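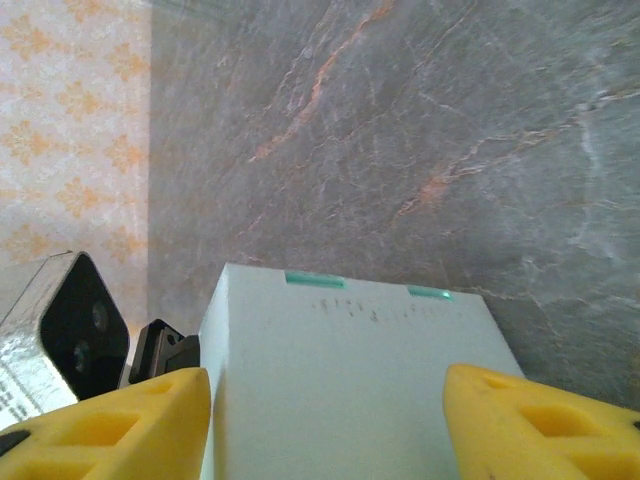
Holari Boxes: README

Holari Boxes is a small reference collection of everyday boxes, kept at Workunholm and written up one box at a time. It covers pencil boxes, sewing boxes, card boxes, first-aid boxes, lunch boxes and a fair number that we could not put a proper name to. The release has 50 entries. Each entry has a plain text record and, for most, a few pictures.

Ayuba Ametepe started the list in order to sort out a cupboard. Afia Gyamfi turned the list into records and still does most of the writing. The current text was last gone over in March.

What is in the folder

records — one text file per box, named with the box's short code
pictures — grouped by code, in no particular order
colours.txt — the colour words we use, and what we mean by them
wear.txt — the same for wear and marks
changes.txt — what was altered between releases
README — the file you are reading

Fields in a record

code: a short word and a number, written on the shelf and never on the box.
shape: the outline seen from above, then the edges. Rounded edges and square edges are kept apart because people search on them.
size: length, width and depth in millimetres, measured with the lid shut. Boxes without a lid are measured at the rim.
colour: up to two words from colours.txt.
fittings: tabs, clips, hinges, handles, catches. If we do not know what a fitting is for, the record gives its shape and colour and stops there.
printing: copied out where it can be read. Otherwise the field says "not legible", even when somebody remembers what it used to say.
wear: scuffs, scratches, stains, dents, repairs.
source: where the box came from, if known. Quite a few are blank.
notes: anything else.

Colour

Pale colours have been the most trouble. A box with a weak blue in it can go into the list as grey, white, blue or green depending on the lamp and on who is holding it, and the first release had several boxes down under one colour in the record and another in the index. The rule now is that the record gives the colour seen in daylight by the north window at Workunholm, in the morning. The pictures are left as they came. If a picture and a record seem to disagree about a pale box, go by the record for sorting and by the picture for that picture.

The words in use for the pale group are off-white, pale grey, blue-grey, light blue and mint. "Duck egg" was dropped after the first release, as Ayuba and Afia meant different things by it.

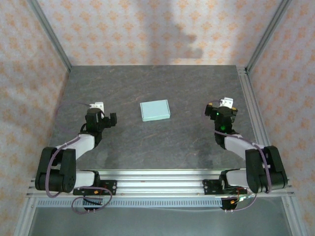 Photo: Afia Gyamfi / Holari Boxes

Surfaces

The surface under a box affects how its colour comes across, so it has its own short list. Grey stone pattern is the one to watch with the pale group. It is a mottled grey with faint reddish-brown veins, and a light blue box lying flat on it stands out clearly, while a mid-grey box can be hard to pick out along its edges. The other surfaces in use are plain white, brown paper and green felt. The felt is only used for metal boxes.

Surfaces are described by look. "Stone pattern" says nothing about what the top is made of.

Wear and marks

Wear is recorded lightly. A lightly scuffed top gets "scuffed, light" and no more. Small dark specks go down as specks unless we are sure they are the remains of printing, in which case they go under printing as "not legible". We do not clean boxes before they are recorded, apart from a dry cloth over the two lunch boxes from Kyei that had been kept in a garage.

Coloured tabs are listed with the fittings and do not change the main colour of the box. A pale box with teal tabs is still filed with the pale group.

Where the boxes came from

The largest part came from Ayuba's own cupboard. The Sarnik school office gave six card boxes when it cleared its shelves, one of them with 1989 pencilled inside the lid. We have left the source of that one as Sarnik and put the year in the notes, as it may be the year of the cards and not of the box. The rest arrived singly.

Known problems

Depth is missing for the boxes that will not close.
Sewing boxes with trays are measured with the trays in, and the trays have no records of their own yet.
The word "catch" was used for both clips and tabs in the first release. Most of these have been put right, though some older notes still say catch.
Codes beginning "tin" include a few boxes that are not metal. We kept the codes so that old links would go on working.

Using the collection

You may copy the records and pictures for teaching, study or your own sorting. Please name Holari Boxes and keep the codes as they are. Corrections are welcome, with the code in the first line. Send measurements in millimetres and say whether the lid was shut.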